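Kernlow open day notes: table clearing, data card

Search this repository Type to search Clear

Version: 7/16/26
Written by: Ferenc Vincze
Checked by: Dayana Carhuamaca
Host: Vedberg
Status: visitor notes, unofficial

This card covers what two of us watched and wrote down at the Vedberg open day. Vedberg calls the system Kernlow and says it clears tables. I went in doubting that, and I still have questions.

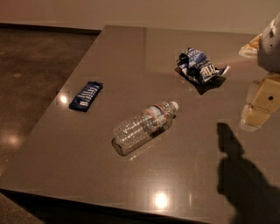 Bottle, snack wrapper and candy bar on the table. 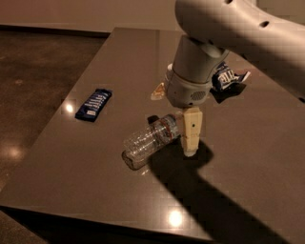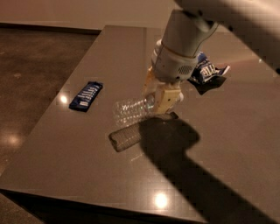 ## What is in here

- notes.txt, my handwritten notes, typed up afterward
- talk.txt, Dayana's summary of the talk by Volkan Kaplan
- questions.csv, nine questions from visitors, with the answers as given

There are no joint logs, no force readings and no raw video. We asked for them. Volkan said they might be shared after the June recordings are cleaned up, and we have had nothing so far.

## The claim

The handout says Kernlow was trained on 2969 demonstrations. It does not say how many people gave them, how many different tables were used, or how many were thrown out. Fredy Quispe asked whether a failed grasp counts as a demonstration. The answer was "it depends on the failure," and it is copied into questions.csv word for word.

The handout also gives a success figure. I left it out of this card on purpose. It comes with no definition of success, and a bottle picked up and dropped on the floor could pass under the wording they used.

## Things to keep in mind

Light, stiff trash on a bare table is a friendly test. I would like to see a half-full cup, a wet napkin, or a plate with food stuck to it. Shiny tabletops are supposed to be hard for cameras, and I will give them credit for not putting down a cloth.

Nobody from our side picked the items. Dayana asked to put her keys on the table and was told to wait until the end of the session, when there was no time left.

It was never made clear to me how the system decides what is trash. An unopened candy bar is not trash. Volkan said an operator can mark items to keep. That may be fine, but then the handout should say so.

## Use

Quote the notes if you like, with our names. Please don't use them as a benchmark. Corrections go to Ferenc, and anything about the talk goes to Dayana. Replies from Vedberg will be added to questions.csv as they arrive, unedited, up to 500 words each.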